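Robotics > Notes > Bimanual learning

Apr 25, 2022
By Trevor Pearce

Where to start the episode

In January I said I would test whether the starting arrangement of a demonstration matters more than the number of demonstrations. The results are in, and they are less tidy than I wanted.

The task is unchanged from the last post: two arms, a pile of clothing at one far corner of the cell, a basket at the other. One arm picks from the pile and the garment ends up in the basket. We train a policy by imitation on teleoperated episodes. The code is our own fork of Coven, the trainer Phyllis Hartley wrote for the Nisbet project, with action chunks shortened to 8 steps.

I compared two training sets. Set A has 400 episodes in which the pile was reshaped by hand before every start. Set B has 2000 episodes in which the pile was left however the previous episode finished. Both were evaluated on the same 177 starts, which Phyllis arranged without seeing either policy run.

Set A did better on first grasps by a clear margin. Set B did better once a grasp had failed. My reading is that B contains far more awkward leftovers, so the policy has seen what a half-dragged sleeve looks like and knows to open and try again. A tends to close on air and carry on to the basket regardless.

Mixing the two sets in equal parts gave most of both benefits. Weighting by episode length made no difference I would defend.

Two cautions. The operators improved while B was being collected, and I have not separated that effect out. Also, printed fabric seems to be grasped more reliably than plain fabric, possibly because the folds are easier to pick out against lettering. Gisdale is sewing us a set of plain garments to check this.

Next I want to vary the rest pose of the idle arm. At present it waits with its gripper open over the table, and I suspect the policy uses that pose as a cue for which stage it is in.

12 shares | 3 comments 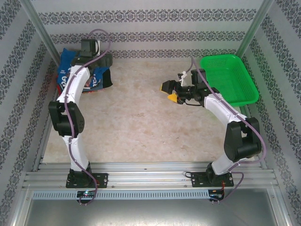 If the cue turns out to be real, I will randomise the rest pose at the start of each episode and rerun set A first, as it is the cheaper of the two to collect again. Phyllis would prefer to mask the idle arm's joint readings and leave the data alone - we may end up doing both.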